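Forkell Gaming Report
April
By the Forkell technology desk
Print this article | E-mail this article

Moving a lottery's central system without stopping sales

The Tiswood lottery switched its central transaction system last fall, moving 3,000 retail terminals from a platform it had run for well over a decade to one supplied by Skomska. The contract received some coverage when it was signed. The changeover itself received almost none, and the supplier's head of lottery integration regards that as the correct amount.

"If a migration makes the news, something was down," he said. "We had one night with a planned stop in sales, between the close of the evening draw and the opening of the stores. Everything else was done with the old system live."

We spoke to him by phone, and again in writing on points where he wanted to check the records. He agreed to discuss the technical work in detail on the condition that pricing stayed out of it.

The first subject was the ticket liability file. A lottery that changes systems carries a population of tickets that were sold on the old platform and can still be cashed on the new one. For Tiswood that included multi-draw tickets, unclaimed winners still inside the claim period, and subscriptions. Each has to be readable at the counter the morning after the switch.

"People outside the business assume the hard part is the draw," he said. "The draw is a small file and a procedure. The hard part is a person with a folded ticket from eleven weeks ago who wants four dollars. The terminal has to read a barcode that we did not design, find a serial number that we did not issue, and pay under rules that may have been changed since the sale."

The old platform encoded serial numbers with a check scheme that was documented in two places, and the two documents disagreed about the treatment of canceled tickets. Skomska resolved the question by asking for a full year of canceled transactions and running both readings against them. One reading accounted for all of them. The other failed on any ticket canceled after a terminal had lost its connection and reconnected within the same sales session.

"That is a narrow case, but it is the kind that ends up in front of a regulator," he said. "A canceled ticket that validates as a winner is about the worst defect you can have. A valid winner that reads as canceled is the other one."

Instant games produced a longer list. At the time of the switch there were 227 scratch-off games in the Tiswood database, most of them closed to sale but not closed to claims. Each had its own prize structure file, pack size and validation format, supplied over the years by more than one printer. The team had expected to convert the files with a single routine and ended up with nine, plus a handful of games that were entered by hand and checked by two people.

"I would not do that again without asking for the files earlier," he said. "We asked for a sample at the bid stage and got recent games. The recent games were clean. You want the oldest game that still has a live claim period, and you want the strangest one, the one with a second-chance drawing attached."

Independent testing was done by Lukáč, a laboratory that already held the approval for the draw equipment. Its scope for the central system covered transaction integrity, reconciliation between the primary and backup sites, and the internal control system, the separate machine that receives a copy of each wager and balances it against the main system before a draw is allowed to go ahead.

That last item took up a good part of our conversation. Under Tiswood's rules, the internal control system must be run by the lottery's own staff on equipment the main vendor cannot reach. It has to agree with the central system on the number of wagers, total sales, and the winner counts at each prize level. When the two disagree, the draw waits.

"It is sometimes described as a backup, and it is nothing of the kind," he said. "It can't sell a ticket. Its only job is to say that the figures match or don't match. We had no access to it at all during the project. When there was a mismatch, we were told there was a mismatch and the size of it, and we had to find it from our side."

There were 3 mismatches during the parallel run, all before the switch and all with no effect on players. The first came from a difference in how the two systems assigned wagers placed in the last second before draw break. The second was a subscription batch loaded twice in the test environment. The third took longer. It was traced to a terminal in a border county that had its clock set to the neighboring time zone, so that its offline log, when uploaded, placed a small group of tickets in the wrong draw.

"The central clock is the only one that counts, and the specification says so," he said. "But one report in the old system used terminal time for sorting, and our converter had been checked against that report. So we had copied an error that had been sitting there harmlessly for years."

The parallel run lasted 46 days. During that time each live transaction was taken from the old platform, translated, and played into the new one on a short delay. The two sets of end-of-day totals were compared by game, by retailer and by terminal. Tiswood had first asked for a shorter period. The supplier asked for one that would contain at least one large jackpot run, two invoicing cycles and a month end.

He conceded that the jackpot run was partly luck. A rollover reached a size in the fourth week that pushed sales on the final day well past the average, and the new system absorbed the mirrored load while its own database indexes were being rebuilt. The rebuild had been scheduled weeks before and was left in place.

"I was asked whether we should move it," he said. "I said leave it. You will have a bad evening sooner or later, and I would sooner have it when the tickets are being printed by somebody else's system."

The terminals were a separate project with separate staff. New hardware went into stores over the spring and summer and ran old software in a compatibility mode, so that the change of central system would not depend on a truck reaching each store in one night. Clerks used the new screens for months while the messages behind them were still in the old format. On the night of the switch each terminal received a short command, restarted, and came up speaking to the new host.

Most did so on the first attempt. Those that did not were mainly on cellular connections in areas with poor coverage, and they retried on a schedule until morning. A few had been unplugged by store owners at closing. The hotline had a script for that. 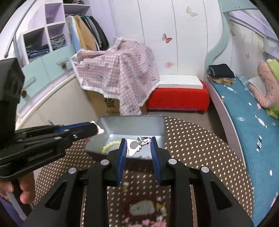 Communications were the part he would redesign. The network contract was held by the lottery, with Skomska specified as a user of it, and fault reports passed through three help desks before they reached a person who could look at a circuit. During the rollout a shared ticket queue was set up for all parties. It was meant to be temporary and is still in use.

"The contract drawing shows clean boxes with one line between each," he said. "In practice a retailer calls and says the machine is slow. That could be the terminal, the modem, the circuit, our front end or the printer running out of paper. Whoever takes the call has to be able to see all of it."

Asked about retailer accounting, he said it was the area with the most complaints and the fewest defects. The weekly invoice was laid out differently. Commission on cashing had been shown as one line and now appeared as two, and pack settlements were listed by activation date where they had been listed by pack number. Totals were the same. Chain stores that fed the invoice into their own software had been given the new file layout in advance, and several had not made the change by the first billing.

Tiswood kept the old layout available as a download for two further cycles. He thinks four would have been better, and that the cost of keeping it would have been small.

Player-facing changes were kept to a minimum by agreement. Ticket stock, fonts and the position of the barcode stayed close to the previous design. The ticket checker in stores was replaced, but the wording of its messages was not touched. The lottery had asked for new wording and then withdrew the request after its legal department noted that the text of a non-winning message was referred to in the game rules, which would have had to be reissued.

New games were frozen from six weeks before the switch until a month after. He described the freeze as the most disputed point in the schedule. Instant tickets make up the larger share of Tiswood's sales, and marketing staff did not want to go that long without a launch. A compromise was reached in which two games were loaded into both systems ahead of time and activated during the freeze by a date already held in the file.

"It was a reasonable request and it carried some risk," he said. "A date that is already in the file has been tested. Typing one in at the last minute has not been tested, so we didn't allow that."

The old primary site remained powered and reachable for 90 days after the switch, read only, and was then taken out of service under supervision from Lukáč, which recorded the serial numbers of the drives. Archive copies are held by the lottery in a format both parties can read. The last of the multi-draw tickets sold on the old platform has since run out, though scratch-off claims from before the change will continue into next year.

Skomska's next scheduled work for Tiswood is a routine software release, covering changes to the tax withholding forms printed at claim centers and a correction to the draw-break countdown on the clerk screen. It goes to the laboratory in May.

Print this article | E-mail this article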